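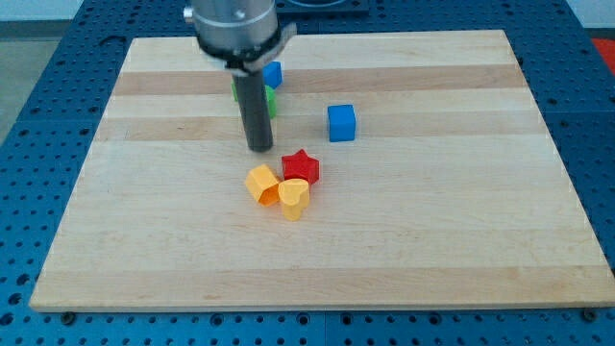

Flurthorpe Shared Workshop
Tabletop Arm Build: Progress Report to the Zurkum Small Projects Fund
Aug 16, 2023

Status

The arm is assembled and running on its bench. Work on the pushing task has started. The gripping task named in our application has not, and we now expect to reach it in the second half of the grant period. Spending is within the amount awarded.

Work completed since the February report

The control cabinet was rewired after we traced the intermittent stops to a shared ground. There have been no unplanned stops in the last 11 sessions.

The clamp bracket at the wrist was remade. The first version slipped on the collar when the arm changed direction quickly, which moved the tip far enough to spoil the calibration. The new one holds, and we check it at the start of each session.

We are using a single straight rod as the end tool for this stage. It has a rounded tip and is run just above the surface of the board. The two-finger tool is built but stays on the shelf until the pushing results are steady.

The work surface is a wooden cutting board on the blue perforated table. We had planned to work directly on the table, but small blocks caught on the edges of the holes. The board cost less than a cover sheet would have and it was available the same day.

The test set is small toy blocks: cubes, a star, a heart, a hexagon and similar shapes in plain colors. Members can replace them from any toy store.

Results so far

The task is to separate one named block from a group of blocks that are touching or nearly touching, without pushing anything off the board. A run counts as a pass only if every block is still on the board at the end.

In the latest set of 30 runs, the arm passed 12. The cubes gave the best results. The star was the hardest, as the rod tends to catch between two points and turn the block in place. The heart has a similar problem when approached from the top side.

Most of the failed runs ended with the wrong block being moved along with the right one. We think the approach angle is the cause and have changed the planner to try a second direction before it pushes. That change has not been tested on a full set.

Problems and delays

The replacement motor driver from Šťastný arrived 10 days late. We used the time for the wiring work, so the effect on the schedule was small.

The darker strips in the board confuse the color detection under the evening lights, mainly with the orange and yellow blocks. Adjusting the thresholds helped during the day but not after dark. We will try a fixed lamp first. If that fails, the board will be painted a flat gray.

Bench time is limited by the other groups in the building. We have two evenings a week and have asked for a third.

Spending

Purchases in this period were the motor driver, cable, connectors, fasteners and the cutting board. Receipts are attached to the emailed copy. The line for machining is unspent, as the bracket was made in the workshop. We ask that this amount be moved to lighting and a spare power supply. No additional money is requested.

Next period

Fit the lamp and repeat the color tests in the evening.
Run a full set with the revised planner.
Mount the two-finger tool and begin single-block pickups, cubes only.
Write up the wiring and bracket drawings for the Toltitz group, who are building the same arm and have asked for them.

The next report will include the results of the full set and a revised date for the gripping task. Fund representatives are welcome to attend any bench session and should write to the workshop office to arrange a time.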